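Girell: grasp and path planning for picking out of bins

Version 2 is out, free to update for anyone on a current licence

Girell is the planner we wrote at Candach when we got fed up with teaching waypoints. You give it a model of your arm, your gripper and your bin, it takes in whatever your perception stack says is lying in there, and it hands back a grasp, a way in and a way out again. I look after the planning core, so if you write to support with a path that looks daft, it's usually me who answers (sorry in advance, I will ask for your log).

The bit I'm proudest of in this release is the wall handling. Parts in the middle of a bin are easy. Parts lying up against a side are where most planners sulk, as the fingers fit but the wrist doesn't, and the hoses fit even less. Girell now checks the whole tool, cables and all, as a padded shape you can edit yourself, and it will tilt the approach if going straight down won't do. Sloping walls are fine too!

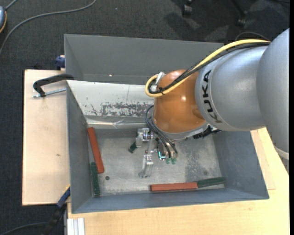
Jamila Kodikara wrote to us in April to say the padding was set far too fat out of the box, and that she'd had long bars refused which any sensible person could have reached. Fair point. The default is now 17 mm and you can set it link by link, so a generous allowance round the hoses doesn't cost you anything at the fingertips.

Other things that are new:

Replanning from a failed grasp without going back to home first
Up to 1,000 candidate grasps per part, scored in one go
Matubbar scene files load directly, no converter
A replay window, so you can step through a rejected path and see which link was the trouble

You'll need a Linux PC, a calibrated camera and a controller that accepts streamed joint targets. Perception isn't included. We use Stollumitz for ours and the adapter comes in the package, but any source of 6D poses will do.

Single-cell licence: 294 a month, support included. Trial keys come from Nimal Wickramasinghe on the sales desk, and please tell him which arm you've got.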